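Home | Docs | Known issues | Community | Tickets | Sign in

We use cookies to remember your login and filter settings. Accept | Manage

Ticket 2435: Label printer skips every fifth label after update
Product: Vaneo label module
Opened by: Ayuba Agbenyega
Assigned to: Valdemar Hallgrímsson
Status: Resolved

Ayuba Agbenyega, 8:40 am
Hi all! First, I love the new template editor, the drag handles are so much nicer than before. But since the May update our Wunine printer feeds one blank after every four good labels. It does this on both rolls we stock, and a restart didn't change anything. We print a lot (up to 3000 a shift in the busy season), so the blanks add up fast. Log attached, the interesting bit starts at line 2095.

Valdemar Hallgrímsson, 9:15 am
Great report, thank you, and thanks for the line number! That part of the log shows the gap sensor reporting a double gap, so the printer thinks it has missed a label and feeds another one. Could you try these?

1. Open Printer > Media and write down the gap value.
2. Run Calibrate with the lid closed.
3. Print ten test labels from the built-in page, with Vaneo closed.

Ayuba Agbenyega, 10:05 am
Done! Gap value was 5, and calibration finished without an error. The built-in page prints perfectly, ten out of ten. As soon as I print from Vaneo the blanks are back. So it's on the software side, right? I also tried the Carbone driver on the spare laptop and got the same pattern. The picture field on the template is filled in, in case that matters. 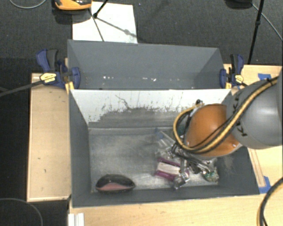 Attachment 1: gray two-compartment bin, a few items in the nearer side

Valdemar Hallgrímsson, 11:30 am
Oh, this is a fun one! I loaded your template on our test printer and got the blank on the fifth label straight away. The picture field is fine, I removed it and nothing changed. What does change it is the "Group by batch" box. The update turned it on for older templates, and it adds a page break after every fourth record. Please uncheck it under Template > Output, save under a new name, and print twenty.

Ayuba Agbenyega, 11:50 am
Twenty labels, zero blanks!! I ran a full Rollis roll after that and it was clean to the end. You've made my whole team very happy. Should I fix the other templates by hand?

Valdemar Hallgrímsson, 12:10 pm
Wonderful! Yes, by hand for now, and only the ones made before the update. A fix for the default is in the next build. Calibration can stay as it is. Closing this one, but reply here any time and it reopens.

Last updated: May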